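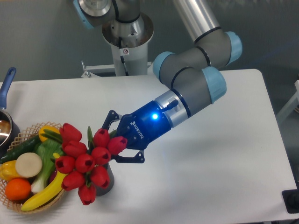 Red tulips and a basket of pretend vegetables

Jul 25, 2022

The white table has had the same three things on it for most of July: the red tulips in the dark gray vase, the wicker basket of artificial produce, and a saucepan with a blue handle that belongs on the stove. I have been meaning to write down how I set up a table like this, mainly so I stop answering the same email.

I started with the basket. It is woven wicker in a light tan, and I bought it at the Gidton flea market for 10 dollars. The man wanted more at first, but it was late in the day and he was loading his van. I went there looking for a lamp and did not find one.

The produce took longer. I had been filling the basket with real fruit, and real fruit in a kitchen where one person eats most of the meals goes soft. I threw out a lot of bananas. In the spring I gave up and ordered a box of artificial pieces from a shop in Beaulieu that supplies store windows. The order came to 50 dollars with shipping. That is a lot for food you can't eat, but I was spending close to that on fruit I didn't eat either.

Some pieces are better than others. The banana is good. It has a proper curve and it sits along the front rim of the basket as if it was made for that spot. The orange is good too. The cucumber is dark green and I keep it toward the back, where it fills a gap. There is a round pale slice that I put near the middle, and every visitor has a different opinion on what it is. Erasto Kioko says radish. My sister says daikon. The packing list only said "root, sliced," so I can't settle it.

The green onion was the piece I nearly sent back. In the box it looked flat and the leaves were bent over double. I held the leaves in the steam from the kettle for a minute and straightened them with my fingers, and after that it was fine. I would try it on one leaf first, in case yours is made of something else.

How I fill the basket:

Large and tall things go at the back. In mine that is the yellow bell pepper, with the cucumber next to it on the left.

Long curved things go along the rim. The banana is at the front and the yellow squash is out at the left side.

The pale piece goes near the middle so the dark ones have something to sit against.

Anything that looks cheap goes underneath.

I put crumpled brown paper in the bottom before any of this. Without it the small pieces sink and you end up looking down into a basket with a puddle of vegetables in it. Two sheets from a delivery box were enough for mine. Don't use newspaper if your basket has an open weave, as the print shows through.

You will notice there is a lot of yellow. The box came that way. I thought about swapping the squash for a second orange and decided I liked the yellow next to the red of the flowers. If I were buying again I would ask for a lemon instead of the squash, just for the smaller size.

Now the tulips. I like a tight bunch in a plain vase. The heads should be close together with the leaves coming up between them, and I don't mind if one or two hang low toward the table. People fuss over those and try to prop them up with wire. I leave them alone. A bunch where every head stands at the same height looks like a hairbrush to me.

The vase is a dark gray cylinder. I tried a clear glass one first and didn't care for it, as you see all the stems and whatever is going on down at the bottom. I also tried a white one, which disappeared against the white table. Dark gray gives the red something to stand on, and it goes with the wall behind. Harpreet Wong, who lives across the landing, lent me a tall green pitcher for a week and that was nice too, but it was too big for the basket and made it look like a toy.

On placement, I keep the flowers to the right of the basket and close to it. When I had them at opposite ends, the table looked like two tables. Moved in together they read as one arrangement, and I get the rest of the surface back for putting things down. I need that space. The mail goes there, and my keys, and whatever I carried in.

The saucepan should be in the cupboard. It ends up at the far left end of the table because that is the first flat place I reach after drying it. The blue handle does not look bad there, so I have stopped moving it.

Cleaning is simple. Every couple of weeks I take the produce out, wipe each piece with a damp cloth and let it sit on a towel before it goes back. The basket I do with a dry paintbrush, the cheap kind with soft bristles, working along the weave. I made the mistake of rinsing a basket under the tap once and it dried out of shape. The vase gets bottle brush and dish soap whenever I change what's in it.

A few people asked about the table. It is a plain white rectangle from Sotari, the 138 centimeter one. The surface marks a little if you slide a rough-bottomed vase across it. I stuck felt dots on the base of mine. They came off after a month and I glued them back on with the stronger stuff, and they have held since then.

Next I want to do something with the gray wall. I have a shelf from Sarkix still in its carton and I keep finding reasons to leave it there. The other plan is to change the flowers for something white in the fall and see whether all that yellow still works. I may need to take the pepper out.

If you know where to get a decent artificial lemon, leave a comment.

Recent posts

Wicker baskets: dry brush or vacuum?
The lamp I did not find in Gidton
Felt dots, second attempt
Putting up a shelf on a gray wall (part 1)
What I keep under the sink
Harpreet's green pitcher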